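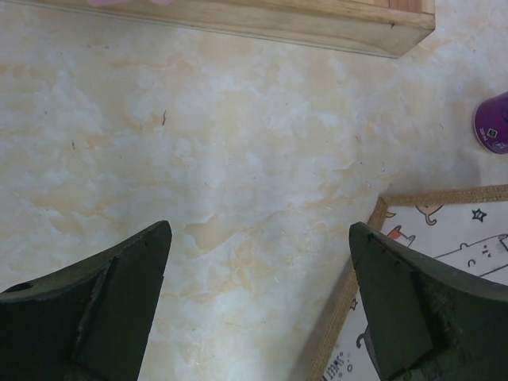
A marbled surface with a wooden tray or box at its edge.

3 min read

Braneck has revised its Ornel high chair for families with limited floor space. The new model folds flat in one motion and stands upright without support. Product manager Coralie Whitcombe said parents had asked most often for a tray that could be removed with one hand. The seat is suitable from 6 months and adjusts to three heights. A matching cushion will be offered separately from October. Replacement straps remain available for the earlier model.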